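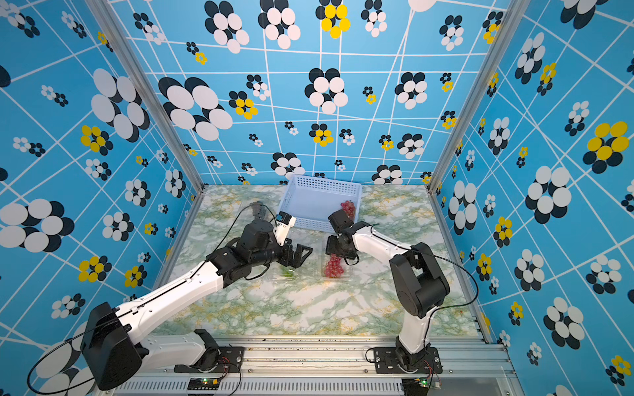 Workshop Notebook: Cell Rules and Good Practice

Print this page | E-mail this page

November, morning entry. Recorded by G. Fiore for the Skeridico bench.

The handling rules for soft fruit have been revised following the review at Vunommont and apply to all two-arm packing work on grapes.

1. A bunch is to be held over its own container before it is lowered. Transfers from one arm to the other above an open container are not permitted.
2. One colour of grape per clamshell.
3. Fingers are to close on the stem wherever the stem is long enough. Closing on the berries requires a note in the log.
4. Speed above the tabletop is limited to 60 mm/s during lowering. The former Nerico sheet allowed more and is withdrawn.

Rule 3 attracted the most discussion. R. Fiore holds that it should be mandatory without exception. My view remains that short-stemmed bunches make this impracticable, and the wording stands until the Longo trials are written up. 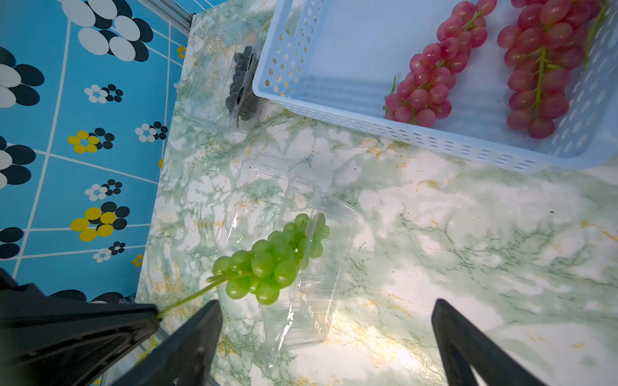 Green grapes held by the stem over an open clamshell (Rule 3).

Cable slack is to be checked at the shoulder and elbow at the start of each session, with the arms powered down. Any contact between grippers ends the run, and the run number is to be entered whether or not there is damage. The file currently holds 600 runs, of which 34 carry a contact entry. No retrospective edits will be made to those entries.
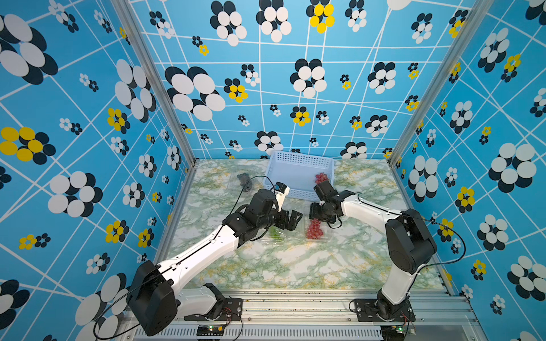 The two arms may share the middle of the table provided that only one is descending at any time. The second arm is to hold its height until the first has opened its fingers and risen clear. A draft interlock exists but has not been approved, and operators remain responsible for the sequence.

To do: reissue the log template; ask Renzo for the stem measurements.

Filed under: Automation > Safe Work Practice > Food Handling

Comments (3)

R. Fiore: I maintain my objection to Rule 3. Please record it.

G. Fiore: Recorded.

Bench 2: Does the 60 limit apply to an arm with nothing in its gripper?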